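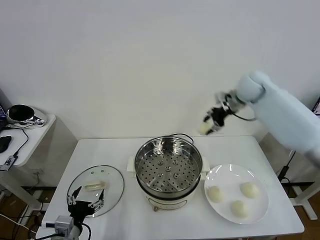 4. Steaming buns

The recipe leaflet in the box claims a full load of buns in a single go. We have our doubts. Buns swell as they cook, and a basket packed edge to edge gives you one large bun with creases in it. Set out your workspace before you switch on: steamer in the middle of the table, glass lid flat on one side, a round white plate on the other. Three buns sit on that plate with space between them, and the same spacing is a fair guide for the basket.

4.1 Before you start

1. Stand the base on a flat, dry surface with the control knob facing you and the cord at the back.

2. Fill the base with cold water to the line. The leaflet says you can go over it "for longer steaming". You can, if you like soggy buns.

3. Fit the steel basket and press down lightly. It should not rock.

4. Cut a square of baking paper for each bun. Steel baskets are often sold as non-stick - ours at Warley never have been.

4.2 Steaming

5. Put the lid on and turn the knob to high. Wait for steady steam, whatever the leaflet says about starting from cold.

6. Lift the lid away from you and put the buns in, two fingers apart.

7. Steam for 13 minutes. Chilled buns need a little longer. Frozen ones take around 24, and the middle should still be checked.

8. Switch off and leave the lid on for 2 minutes before lifting the buns out.

CAUTION: The rim and basket stay hot well after the knob is at off. Use the side handles, with oven gloves. They are small, and "cool-touch" is a generous way to put it.

CAUTION: Do not let the base boil dry. The cut-out is a last resort and should not be used as a timer.

Note: A damp tea towel under the lid is supposed to stop drips marking the tops. We saw little difference in our June trials. If you try it, fold the corners up over the lid, well clear of the base.

4.3 If the buns come out flat

See page 34. The usual cause is old yeast, and no setting on the knob will put that right.

Revised 12/8/24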